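Fillumwood Pump Station Valve Replacement
Interim Progress Report, May 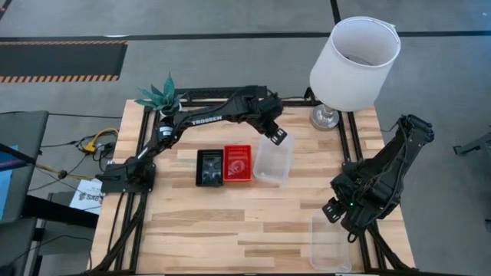 Crescencio Cordero asked, on reading the draft of this report, whether the check valves on the discharge side should be replaced in the same shutdown as the gate valves, given that both were installed together and show similar wear at the seats. The project office agrees in principle, and the revised schedule reflects this.

Work completed in the period

The isolation valves on Lines A and B have been removed and replaced with resilient-seated gate valves supplied by Gavalas. Each valve was pressure tested for 30 minutes before the line was returned to service. No leakage was recorded at the flanges. One stem packing on Line B required adjustment and was retested the same afternoon.

The actuators ordered from Pekora were delivered in full. Six have been mounted and wired to the local control panel. Limit switch settings were checked against the manufacturer's data sheet and entered in the maintenance log.

Delays and changes

Delivery of the flange gaskets from Rolik was 10 working days late. The supplier shipped a rubber grade that did not match the specification for chlorinated water, and the lot was returned. Work on Line C was moved back accordingly. The delay has no effect on the final completion date, though it removes the float that had been held for commissioning.

Corrosion on the Line C pipe supports was heavier than the survey indicated. Vilho Rautiainen has inspected the supports and recommends replacing the two nearest the wet well. The remaining supports can be cleaned and recoated in place.

Budget

Spending to date stands at 66 percent of the approved grant. The additional supports will be paid for from contingency. No increase in the award is requested.

Next period

Line C will be drained and isolated once the replacement gaskets have been accepted. The check valves will be changed during the same shutdown. Operator training on the new actuators will follow, and the updated valve schedule and test certificates will be submitted with the next report.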